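Ticket 107: Cinley sink cell, left finger slow to open
Status: Fixed, watching until Thursday

Reported
Left finger on the Murnov gripper lagging the right when told to open over the basin. Grip fine once closed.

Log
1. Swapped the finger cables end for end. Lag stayed on the left, so the cable's good!
2. Pulled the left cover and found grit in the pivot. Cleaned it, greased it, and wow, what a change.
3. Ran 200 open/close cycles in Pastura. Almost no lag now, love it.
4. Moved the arm back over the sink and opened both fingers wide above the drain.
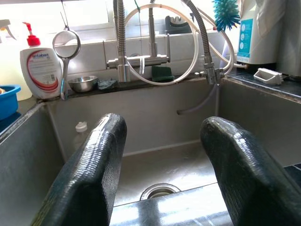 5. Saved the new open position as preset 6.

Still to do
Order a spare pivot seal from Byun. Grease the right side too, while the colour-coded tool kit is out.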